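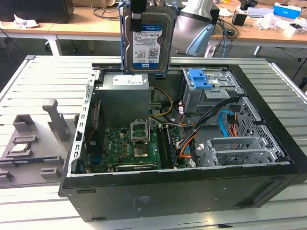 Bench hands wanted, Tovdale

Endard takes in old office desktops and sends them out again in working order, or in labelled tubs. We need two people for the strip-down bench from April. Pay is by the shift, tea is by negotiation. 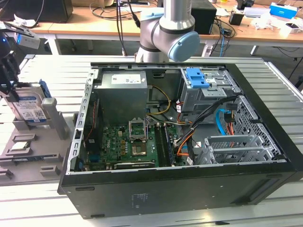
You needn't have a certificate. You should know a memory slot from a drive bay, and be able to look at an open, empty CPU socket without wanting to put a thumb in it. Patience with cables is essential – they have never been tidy and won't start for you.

There are 142 towers in the queue. Write to Yu-ting Lai at Endard, Tovdale, and say what you last took apart.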